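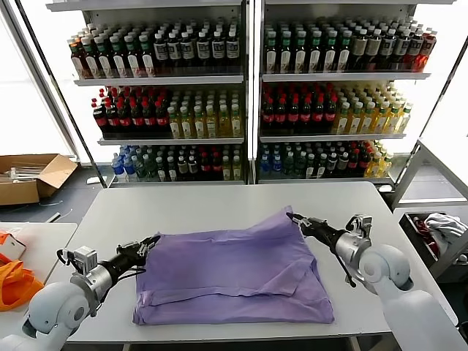
ASWOOD, 1 Apr 2023. Hutstead, the community clothing and pantry service, will open a second site on Bickerstaff Road in May, bringing garment sorting, folding and pantry distribution together under one roof for the first time. The new site replaces two rented units that Hutstead has used since its early years and places clothing work in the same bright room as the drinks stock. At the folding table, a lavender-purple garment is laid flat on the white top, while bottled drinks stand behind it on white metal shelving in front of the windows. Clothing prepared at the table will go directly to the collection counter, and households will be able to pick up both clothes and pantry items in a single visit.

Demand for the service has grown steadily. Hutstead currently serves 219 households in Aswood and the neighboring district of Janer, many of which have asked for shorter waits and a wider range of children's and adult sizes. Under the present arrangement, clothing is folded at one address and driven to another twice a week.

"Families should receive clothes that are clean, neatly folded and ready to put in a drawer," said Phyllis Clegg, director of Hutstead. "The Bickerstaff Road site allows us to prepare each order with care and hand it over the same day. We are grateful to the residents of Aswood and Janer for their patience while the work is completed."

The site is planned to handle 2,000 garments a month once it is fully open. Shirts, T-shirts and sweaters will be folded to a standard size and stored by age group. Coats and formal wear will be kept on hangers in a separate room. Items that are worn or stained will be sent for textile recycling.

Pantry collection will be offered by appointment, with 35 places available each weekday. Bottled drinks will be included in household orders, subject to stock. Households already registered with Hutstead do not need to apply again and will receive a letter confirming their new collection time.

Clothing donations will be accepted at the side entrance at 104 Bickerstaff Road from the opening day. Donors are asked to wash and dry all items, fasten buttons and zippers, and pair shoes before dropping them off. Hutstead is unable to accept bedding, pillows or electrical goods.

The existing Janer collection point will remain open until the end of May.

Media inquiries should be directed to the Office of the Director, Hutstead, Aswood.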